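How to compare tool tips on a small arm with a simple push test

Posted January 30, 2024 in Arms and grippers

I get asked a lot which end piece people should buy first for pushing and sorting jobs, and my answer is always the same: run a push test before you spend any money! It takes an afternoon, you need very little gear, and you'll learn more about your arm and controller than you would from a week of reading spec sheets. I've done it with three tips now (a plain straight rod, the Jurka two-finger gripper kept closed, and a soft pad that Ulises Durán printed for me), and I'm going to walk you through it the way I do it.

What you need

An arm that can hold a steady height over a flat surface
A flat board big enough for the arm to move around on
Painted wooden blocks in different shapes, the kind from a toddler's shape sorter
A camera fixed somewhere it can see the whole board
Two or more tips to compare

Step 1. Fix the board down

Screw it or clamp it, I don't care which, but make sure it can't creep. My first batch of runs was 91 pushes on a board I'd only taped at two corners, and I had to throw the whole lot out when Flurina Sutter leaned on it and it slid a good inch. A table with a grid of holes makes life easy here. Keep the screws outside the area you plan to push in, or sooner or later you'll drive a tip into one.

Step 2. Put the tip on and set the height

Slide the tip into the collar, snug it up, then bring the arm down slowly until a sheet of paper just drags under it. Raise it by the thickness of a couple more sheets and save that as your working height. Do this again every single time you swap tips – even if the maker swears they're the same length. The closed Jurka fingers sat lower than the rod on mine and I would've scratched a nice board finding that out.

Check the height in all four corners too. If the paper drags in one corner and not in the others, shim the board. Don't try to fix it in software on day one.

Step 3. Lay out the blocks

I like a loose curve down one side, with plenty of bare board next to it so the arm has somewhere to start from. Mix the shapes up. Cubes are the friendly ones, they give a straight tip a flat face to push on. Cylinders want to roll off to one side of the tip, and stars are just mean, the points catch and the whole block spins. If all your blocks are cubes, every tip will look great and you'll have learned nothing.

My layout for the rod runs has seven blocks down the right side of the board, from a blue cube at the far end to a green star at the near end, with the rod over the open wood to the left of them.
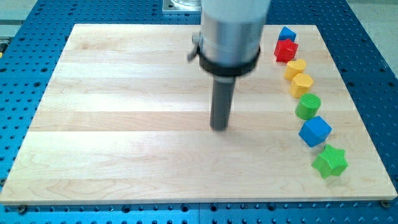 Mixed colors help the camera as well. I did have two yellow ones next to each other, and if your tracker goes by color alone that's a good thing to try early. Mine (the free Lindska one) happily merged them into one big blob until I turned on the outline setting.

Step 4. Pick your pushes and write them down

Choose a block, a direction and a distance, and use the same list for every tip. I have mine in a plain text file: block name, start point, end point, speed. Start slow. I run everything at the lowest speed first, then again at double, and I put the blocks back by hand on light pencil marks in between.

You want more repeats than you think. I ended up with 1562 pushes in all, 863 of them with the rod, mostly because it was the tip I had on when I finally got the script working overnight. If you can keep the numbers even between tips, please do, it makes the comparing so much less annoying later.

Step 5. Score each push

Keep the scoring dumb. I use a yes or no for "did the block end up within a finger's width of where I wanted it" and a short note if it spun or got away. Yufang Gu uses a proper angle measurement for spin and her charts are much prettier than mine, but we came to the same opinions, so don't let the scoring stop you from starting.

What I found with my three

The rod is the easiest to aim and the easiest to see around, and I'd tell any beginner to start there. It's lousy on cylinders if you're even slightly off center. The closed gripper gives you a wider face, so cubes go nice and straight, but it blocks my camera on anything close to it. The soft pad was my favorite for the stars! It also wears down, and I had to redo the height far more often than I wanted to.

If your pushes drift

Look at the collar first. A slightly loose tip tilts under load and every block goes off in the same direction, and I wasted most of a July weekend blaming the controller for it. After that, recheck the camera mount, then the board. If you've done all that and it's still drifting, leave a comment with your arm, your tip and your speed and I'll have a look when I'm back at the bench.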